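A town that mints its own
May
By our money correspondent

I had been in Brotside for all of ten minutes before somebody offered me change in Ornum. It's the town's own digital coin, kept on your phone, and one of them is worth one pound for as long as the people behind it say so. I'd only bought a bun.

The scheme is run by a small co-operative called Gukosa, from two rooms over the old Goel printworks, and it has been going for 30 months. There are 3175 wallets open at present – a fair number for a place with one set of traffic lights – and the bakery, the cobbler and both chip shops take the coin without fuss.
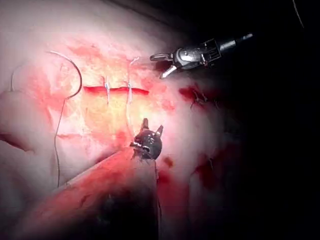 Money of this sort has always rested on trust, and the part that worries people is the join between the local coin and the ordinary pound. Every Ornum is meant to be matched by a pound in the bank, and I kept thinking of it as a cut held shut by two stitches across a thin red line, with everyone hoping the knot is a good one. Gukosa publishes its bank balance each month, and I spent a happy hour on a bench going through the old ones.

The law is a greyer business. The coin isn't legal tender and doesn't pretend to be, so no shop has to accept it, and you can't settle a tax bill with it. 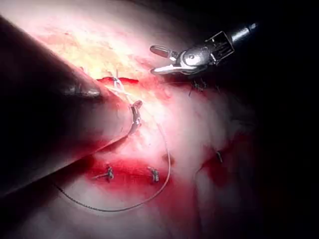 There's a limit too, of 100 Ornum in any one wallet, which keeps the gamblers away and rather annoys the butcher, who fills his by lunchtime and has to cash out.
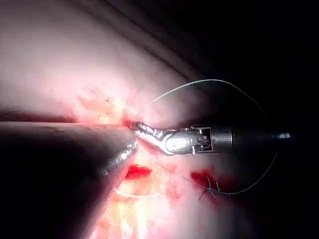

Would I keep my savings in it?

No, and I was told quite firmly in the bakery that I shouldn't. It pays no interest and it's no use to you once you're on the train home.

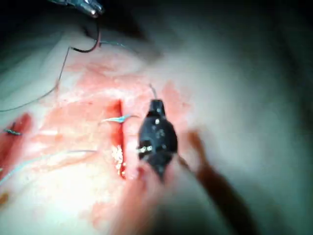
I did keep a little back, all the same, enough for a pot of tea and another of those buns when I'm next up that way.

Contact us | © Brotside feature pages | Back to top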